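Utar sim notebook, August: the gripper that kept "succeeding" over thin air
Entry by Despina, with notes from Styliani where marked

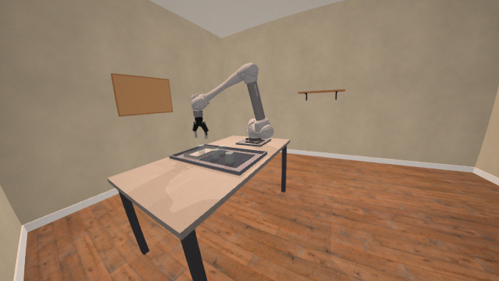
What went wrong

Picked up the Juntunen task again this morning (three cylinders in the tray, lift each one, set it down on the left half of the table) and the success rate from the overnight batch was gorgeous. Too gorgeous! 739 episodes, nearly all flagged as good. Opened a few at random over coffee and the arm was closing its fingers well above the tray, carrying nothing to the left, opening again and collecting full marks.

Lovely bug, this one. It took until 3 pm to pin down and I learned heaps about our reward code along the way.

Cause

The success check was reading the commanded object pose, not the pose from the physics step. When Styliani merged the Ralmont branch, the cylinder handles got re-parented to the gripper the moment a close command went out, contact or no contact. So the bookkeeping said "cylinder in hand" while the cylinder itself stayed put in the tray. The renderer was right the whole time!

Tried first, no help: smaller timestep, higher finger friction, reloading the tray mesh. Colour-coding the contact points is what cracked it, as there weren't any.

Fix

Attach now requires contact on both fingers, held for 15 consecutive steps. Success reads from the physics state only. Re-ran a short batch and the rate fell to something believable, with real grasps and some really interesting fumbles at the tray rim.

Safety bit, please read

The bad policy was queued for the real arm at Momham. I've pulled it. With no contact check it would have dropped to the table at full speed on a missed grasp. Nothing goes in that queue now until 2 of us have watched playback.

SV: agreed, and sorry about the merge. Adding a test that closes on empty air and must fail.

Still to do: bin the overnight logs, retrain from the last good checkpoint, ask Momham to confirm their force limit.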